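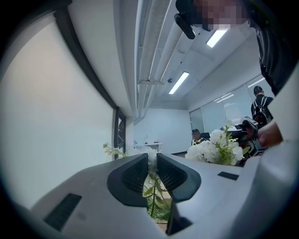
White artificial flowers with green leaves, and a green stem.

Marora flower table: README

Hi! I'm Bořivoj Sokol and I put this folder together, so if something's confusing, that's on me. It's all about arranging fake white flowers on a light wooden table, which is a nicer way to spend a day than it sounds (no water, no pollen, no sneezing).

What's in the folder: 300 clips, sorted by session. There are 9 sessions, and session 4 is the long one with 52 clips in it. File names start with the session number. I started the naming in May and changed my mind once, so please go by clips.csv and ignore the old list!
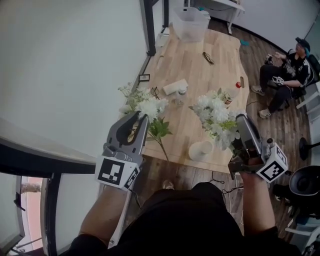

I left the everyday stuff on the table, like the paper cup, the napkin and the glasses, and I like it that way. Real tables have junk on them. The notes column says "stem" for single stems and "bunch" for a whole bouquet. If a clip has both, I wrote "bunch" and moved on.

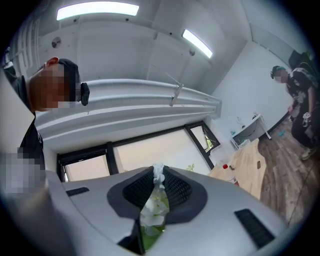

White blooms up close, with the ceiling lights overhead.

Known problems: clips.csv has a blank row at line 994 of the notes section, so skip it. Petal colors are all logged as "white," even the creamier ones.

Last edited July 29, 2021.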